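Robotics club: pushing before gripping

The Drirnilham club has spent the spring term on one narrow problem, which is moving shape-sorter blocks across a board with a plain rod. There are no fingers to open or close. The rod can only push, so the path has to be planned from where the block is to where it should end up.

Ruaridh Leckie and Obsa Kahsay wrote the planner, called Clunero. It picks a contact point on the block, lowers the rod beside it and pushes in short strokes of 25 mm, checking the position after each one. Cubes behave well. Stars tend to turn when pushed on a point, and the cylinders will roll if they are tipped over.
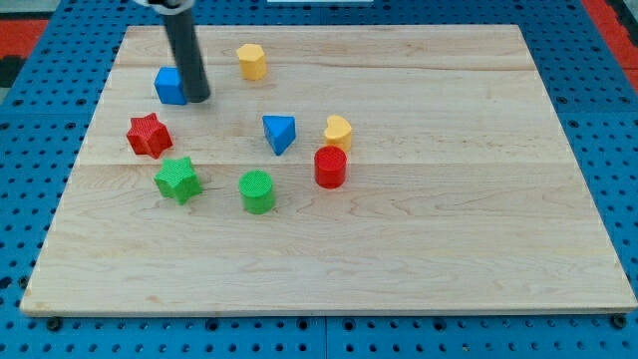
The rod beside the blue cube, with the stars, cylinders and prisms on the board.

The test for March was to bring a named block to a named corner in 50 strokes or fewer. The best run with the cube took 27. Effie Mackay has since cut the pushing speed, and the cube now drifts less at the end of each stroke – the runs are slower as a result.

Next term Duangjai Chaiyaporn will add sorting by colour. Members who want to work on the camera code should speak to her before the Easter break. Jeanie MacBrayne has the key to the workshop, which is open from 4 pm.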